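Progress report to Bonanden, packing trial
5 Oct 2026
Prepared by Zarmeena Afridi

Two of us went to the Velon open day in Paltdale to see the packing demonstration we are being asked to fund. Velon says its cell has run 133 pick-and-place cycles in a row. We asked for the log and were told it would be sent. I don't have it yet. 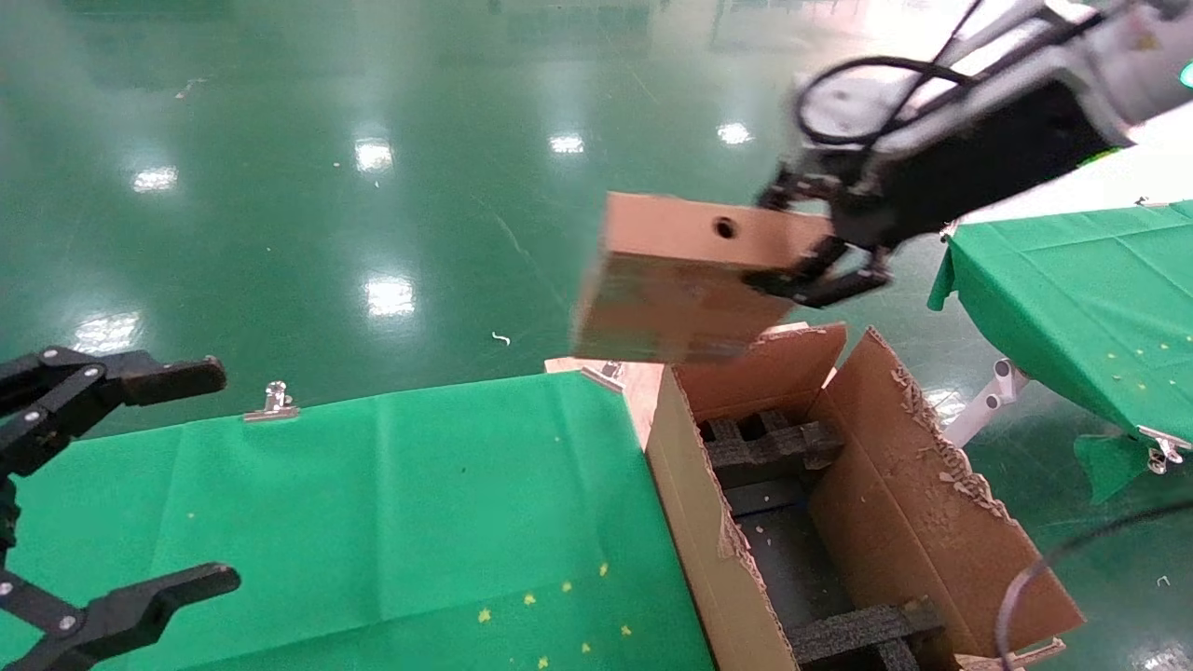
Velon demonstration, Paltdale: the arm holding a small carton over an open shipping box with foam inserts.

The gripper held the carton by one end, tilted. That may be fine for a plain box – I would not accept it for the Chaudhry line, where the contents shift. The open box had a torn flap, and I'd like to know how many runs it had been through. Staff could not say what happens when a carton arrives crushed or out of place.

Spending is on plan. I recommend holding the second payment until we have the log and a test with our own cartons, loaded to normal weight. Velon has offered a slot in February. I would take it, but sign nothing before then.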